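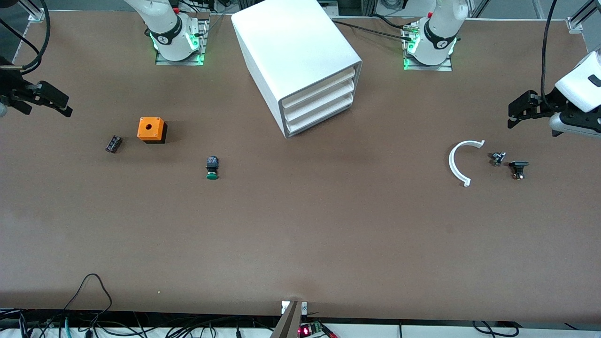 **Tampere, 24 de noviembre de 2022** – Abro hilo sobre el plan de fomento del videojuego que ha presentado hoy el ayuntamiento. Me he leído el PDF entero, anexos incluidos. Tengo café y poca vida social.

**1/** Se titula «Jugar en serio». Imagino que los otros títulos eran peores.

**2/** El dinero: 2 millones de euros en ayudas a estudios locales. Suena bien hasta que llegas al anexo y ves que una parte va a «señalética del ecosistema». Carteles, vaya.

**3/** Para pedir la ayuda hay que rellenar un formulario de 92 campos. El estudio medio de la ciudad tiene menos empleados que páginas tiene el formulario.

**4/** Eino Eskola, de Brodia, lo intentó en la convocatoria anterior. Le devolvieron la solicitud por no detallar el «impacto físico del producto». Hacen un juego de móvil sobre setas.

**5/** Lo bueno, que lo hay: bajan el alquiler de las oficinas del edificio Partanen durante 14 meses. Para un equipo pequeño eso es llegar al lanzamiento o quedarse en el tráiler.

**6/** Lo raro: solo pueden entrar empresas con un juego ya publicado. O sea, ayuda para arrancar reservada a quien ya ha arrancado.

**7/** También hay torneo de e-sports, en febrero, con Masance de patrocinador. Aforo de 2.000 personas. En febrero, en Tampere, en un pabellón al que el último autobús llega antes que la final.

**8/** Nelli Lappalainen, de Grultow, preguntó en la rueda de prensa si habría algo para los técnicos de sonido y los traductores, que suelen cobrar tarde. Respuesta: «tomamos nota». Me fijé y el concejal no llevaba boli.

**9/** Me preguntan por privado si lo voy a pedir. Pues claro. Voy por el campo 14 y ya me han pedido el fax.

**10/** Edito, que aquí no se puede editar: el plazo se abre en febrero, no antes. El formulario que circula es un borrador. He rellenado un borrador – sigo mañana con lo de los carteles.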